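Gripper Trials: Handheld Tools, Session Notes
Handout 11, posted October 1, 2023
4 comments | 23 shares

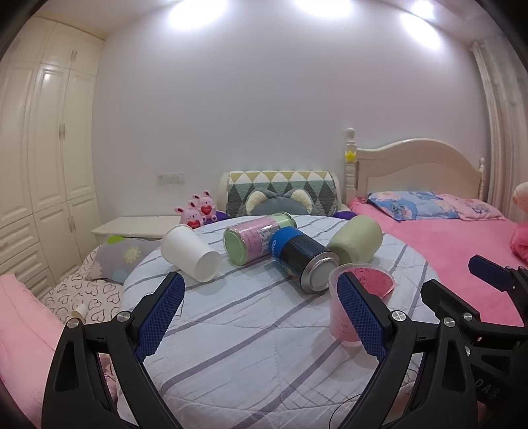 Savita Kaushik wants to know why we keep comparing grippers on jaw width when most of the drops last time came from the approach angle. Fair point. Both get logged from now on, see sheet, column 3.

TODAY: textured pads, angular linkage jaws, mixed cups + cans. Compare w/ the smooth pads (Trotent set) from March.

1. Objects
Paper cup, plastic cup, cans. Lying down and upright both count, log seperately. Don't mix results from the two, last year's group did and the table was useless.

Lying cylinder = harder than it looks. Close across the long axis and it rolls out ahead of the second pad. Get both pads level w/ the widest part BEFORE closing.
Two cans touching: take the front one first. If the back one moves, still a pass, but write "disturbed".
Paper cup on its side: grip near the base, stiffer. Rim folds.
Clear plastic: Rada depth camera struggles w/ see-through walls. Expect holes in the depth map. Use the color stream for the rim.

2. Surface
Cloth vs bare table. Cloth bunches under the fingertips if you come in too low. Wrist up a little, then down the last bit slowly. Cable: keep it behind the hand, check before every run. A tug on the cable reads as a slip in the force log and you will waste an hour on it (I did).

3. Pads
Textured: better on cans, less squeeze needed. On thin cups the texture doesn't buy much, the wall gives before the pad slips.
Smooth: cleaner release. Textured pads sometimes hang on to a light cup on opening, so wait a beat before pulling away.
Check the screws at the joints before you start. Loose joint = jaws close uneven = cup turns in the grip.

4. Controllers
Gondum: position control, closes to a set width. Fine for cans. Crushes paper cups if the width is off even slightly.
Paredes: force limit, stops on contact. Slower. Better for the cups, bad when the object can slide away.
No winner yet, total so far is 369 grasps and they are not spread evenly over the two. Don't quote a success rate from this in your report!! Give counts per object per controller.

5. For next time
- 20 grasps each per object, half lying half upright
- note approach angle (low / mid / steep is enough)
- failures: slip, roll, crush, miss. One word. If it's two things put the first one
- re-zero the jaws after every pad swap, people forgot

Read the calibration section again before comming in.

We use cookies to remember your settings and count visits. Accept | Manage choices

Comments (4)

Nusrat Gazi
Does "disturbed" apply if the back can only rocks and settles again? I had a lot of those and marked them clean.

Savita Kaushik
I would mark them disturbed. Easier to filter out later than to guess.

guest
force limit on the Paredes, is that per finger or total? manual is not clear

Nusrat Gazi
Total, as far as I could tell from the log. Half of it per finger if the object is centered.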